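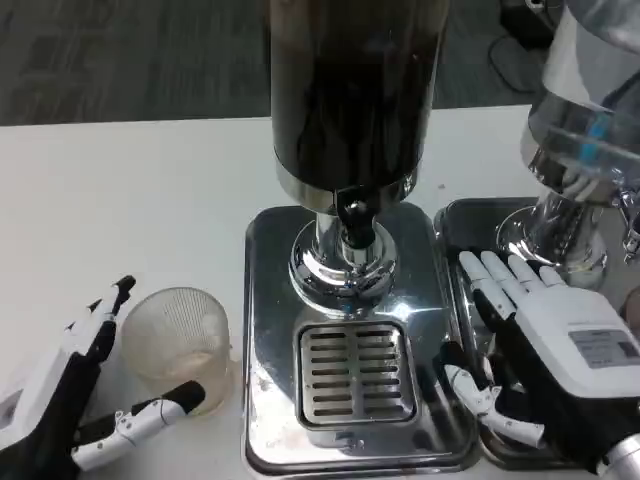 Drip trays under drinks dispensers: do they do anything?

Posted by Femke Groen in Catering and Events

I've been put in charge of the drinks table for our open afternoon at Endgate and the hire list from Ellatmont wants extra for a steel drip tray under each dispenser. I'm not convinced. The sort I mean has a mirror finish with a square slotted grate let into the front part, and the chrome spout comes down behind a little black knob. Two dispensers side by side, each on its own tray, on a white table with dark grey carpet under it. My feeling is that people hold the cup wherever they like and the drips go on the table anyway, so I'd be paying for something shiny that shows every fingerprint. Would a folded tea towel do the same job? We're expecting 76 people and they'll be using clear plastic cups, the thin ribbed kind. It's juice in one and water in the other, nothing hot. The hire firm's page says the trays "protect your venue", but then they would say that, they're the ones renting them out.

Koen Van Damme

I'd pay for the one under the juice and argue about the other.

You're right that a tray doesn't catch everything. What it does catch is the last dribble after the tap is shut, and that's most of the mess in my experience. A tea towel soaks it up for the first half hour and then it's a wet tea towel. With juice it also goes sticky, and then somebody moves it and you've got juice along the table edge and on the carpet.

Things I'd check before handing over any money:

Does the grate lift out? If it doesn't, emptying the tray means tipping the whole thing, with a full dispenser standing on it. Ask them plainly and don't accept "should do".

How much does the tray hold? Some of them are so shallow they're really just a plate. I had two from Brinamdale last January and one was full after 10 minutes because the tap wasn't closing properly. That was the tap's fault, but the tray was no help either.

Will your cups fit under the spout while standing on the grate? Thin plastic ones tip over easily when empty, so people hold them, and then they hold them too far forward. Take one of your own cups along and try it.

As for fingerprints, yes, you'll get them. A dry cloth every so often. I've never seen a guest care.

One more thing, keep the dispensers back from the front edge of the table. Everyone puts them right at the front so they look inviting and then there's nowhere to put a cup down.

Mac an tSaoi

just use a baking tray. been doing it for years, 3 of them in the cupboard, cost nothing

Femke Groen

Thanks both. Koen, I rang and asked about the grate and was told it "should do", in those exact words, so I've asked them to go and look. A baking tray did cross my mind but ours are black with old grease and I'm not putting them on a white table in front of visitors. I'll probably hire one for the juice and put a towel under the water. Still think the price is cheeky.

Koen Van Damme

Fair enough. Water on a towel is fine. Bring a second towel.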